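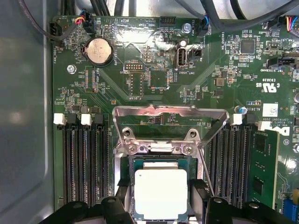 Fix up the old desktop or just give up and buy new?
Started in: Home Computing, General
20 March 2022

porchlight_pam
Okay, I've been going back and forth on this for two weeks and my husband has asked me to please take it to the internet. So hello!

Our family desktop is eight years old. I use it for scanning my grandmother's photos and slides, cataloging them in Flirex, the household budget, and a little bit of video calling with my sister. That's it. No games unless you count solitaire (I count solitaire). It has gotten SO slow. Flirex takes long enough to open that I go put a load of wash in. Scrolling through the thumbnails is like watching paint dry.

The shop in Grillcombe looked it over and quoted me $132 to put in a solid state drive and more memory, labor included. They also said that for the same kind of effort I could put the money toward a new machine, and then they walked me over to one that was nearly $1,000. Hmm.

I hate throwing things out. I also hate paying twice. What would you do?

dusty_fan_belt
Take the $132 deal and don't look back. A solid state drive is the single biggest difference you'll ever feel in an old computer. I did my mother-in-law's last April and she thought I'd bought her a new one.

Ask them if they're moving your whole system over or starting fresh. If it's eight years old I'd start fresh.

kilnfire
I'm going to be the grump. Eight years is a long time. You put in the drive, great, then the power supply goes, then the board goes, and now you're hunting used parts for something they stopped making ages ago. Been there. I nursed an old tower along for three extra years and by the end I'd spent more than a decent midrange box would have cost me. Buy new and be done with it.

dusty_fan_belt
kilnfire, she does budgets and photos. What part of that needs a thousand dollar computer?

kilnfire
I didn't say she needs the thousand dollar one. The shop said that. Shops say that. I said buy new.

porchlight_pam
You two sound like my house, ha. To answer the question, it would be a fresh start, and they'd copy my files over from a backup. Which brings me to my embarrassing follow-up: I do not have a backup. I have 1,048 scans in there so far and they are all in exactly one place.

mothwing
Pam!! Stop everything. Do not take that computer anywhere until those scans are on something else. I'm not trying to scare you, I just lost a whole summer of pictures once and I still think about it when I can't sleep.

Buy an external drive today. The one I use was $75 and it's smaller than my wallet. Copy the whole picture folder, then open a few of the files from the copy to make sure they really open. Then do the Flirex catalog separately, it lives in its own folder and doesn't come along when you copy the pictures. I learned that one the hard way too. All my captions, gone – every "Aunt so-and-so at the lake" that I'd typed in.

unmont_ham
What mothwing said. And keep a second copy at somebody else's house. I trade drives with my brother at Thanksgiving and again at Easter. We don't even look at each other's stuff, it just sits in a sock drawer.

As for the actual question, I'm over in Unmont and I've used that Grillcombe shop. They do careful work but they're slow in spring, so figure on being without it a while. If you're okay with a screwdriver you could do both parts yourself in an afternoon. Memory clips in, the drive is a couple of screws and two cables. It's not like you're pulling the processor.

porchlight_pam
I'm okay with a screwdriver for a wobbly chair. I'm not sure I'm okay with one inside the thing that holds my grandmother's wedding. But I'm tempted?

dusty_fan_belt
If the wedding is safe on another drive, there's nothing to be scared of. Unplug it, hold the power button down a few seconds, touch the metal case before you touch anything else, take a picture of the cables before you move them. Leave everything around the processor alone. You'll be fine!

kilnfire
And when it doesn't turn on afterward, who does she call? I've seen plenty of "it's only two screws" jobs come back in a cardboard box. If she's keeping it, let the shop do it. They'll at least stand behind it for a bit.

unmont_ham
Fair. I'd still open it up and blow the dust out, though. Mine had enough cat hair in it to knit a second cat.

slow_sunday
Coming at this from another side, is it even the computer? I had the same complaint with Flirex and it was the face finder. It goes through every single picture in the background and never seems to get done. Go into the preferences and turn it off, then restart. Mine went from unusable to pretty okay. Costs you zero dollars.

Also if you're scanning at the very highest setting, your files are gigantic. I keep slides high and do regular prints at a medium setting, and I can't see any difference in the book I had printed.

mothwing
I disagree on the prints! Scan high, you'll never want to do it again. Storage is cheap and your back is not. But yes to turning off the face thing. It kept insisting my uncle was a lampshade.

porchlight_pam
Okay, update. I bought a little drive this afternoon and the copy is running right now – it says two hours left, then forty minutes, then three hours, so who knows. I found the catalog folder too, thank you mothwing, I'd have missed it completely.

I turned off the face finder and it is better. Not good, but better! I got the whole Jireš album open without going to the laundry room. (That's the Czech side, lots of mustaches.)

So I'm leaning toward having the shop do it for the $132. Sorry, kilnfire.

kilnfire
No hard feelings. Ask them to check the power supply while they've got the side off.

porchlight_pam
Writing that down. Does anyone know if they want the keyboard and monitor too, or only the tower?

unmont_ham
Just the tower. Park around back, the front lot is always full.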